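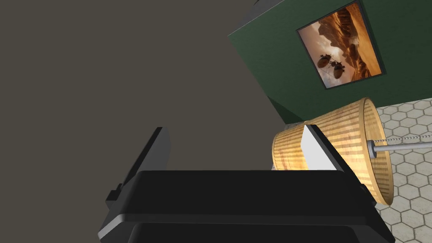

Corner of a room, black fingers up front

May 24, 2019

Slept badly and was up before the alarm. Coffee, toast, then straight out to the garden while it was still cool. The tomatoes I put in last week have taken, all but the one nearest the fence. I gave that one more water and will leave it alone until the weekend.

Paid the Gollutmont invoice this morning. $369 for the gutter on the north side, including the new downspout. They quoted 30 more than that in the spring, so I am not complaining. The man who came to do it left a coil of wire behind the shed. I called the office and they said to keep it.

Drove to Follus to pick up the seed potatoes. I know it is late for them. The store had only two kinds left, a red one and a yellow one with a long name I didn't write down. I took the yellow. On the way back the road was down to one lane past the bridge and I sat there long enough to hear a whole radio program on wells. A drilled well in the hills can go 600 feet, according to them. Ours is nowhere near that, and it has never run dry, though it came close in October two years ago.

Lunch was the rest of the bean soup. It needed salt. 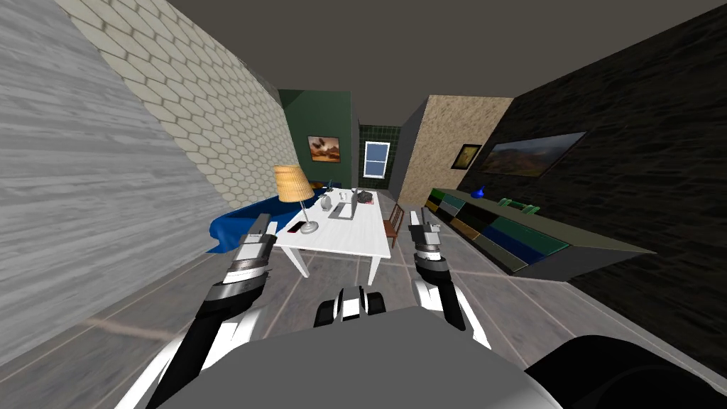 Two arms reaching forward, white table ahead

In the afternoon I worked on the water barrels. I want both of them hooked to the new downspout before the dry weeks. The first one went fine. The second sits too low, and the hose between them has a sag in it that I don't like. I tried bricks under it, then took the bricks out again because the whole thing rocked. It needs a proper base — gravel and two pavers, probably. I have the pavers. The gravel I'll have to get from Brosavton, and they don't deliver less than a full load, so that means borrowing the trailer.

I worked out that the garden used roughly 2000 gallons last summer, going by the meter. The barrels won't cover much of that, but they should do for the beans and the herb bed. The potatoes will be on the hose regardless.

Wind came up after four. I took the sheets in and closed the cold frame. The peas need taller stakes, and I have been saying so for ten days.

Supper was eggs and the first of the spinach. Read some of the Sheikh catalog in bed and marked three kinds of squash I have no room for. My left knee is sore from the bricks.
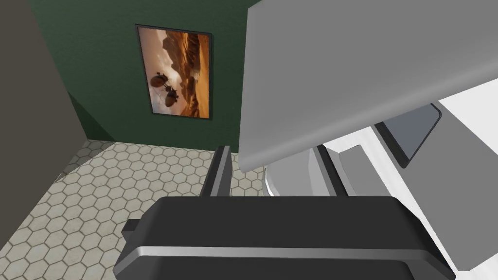

For tomorrow

Cut the potatoes and leave them out to dry. Call about the trailer. Stakes for the peas. Look for the good pruners, last seen on the porch rail. Return the library books, one of them is overdue.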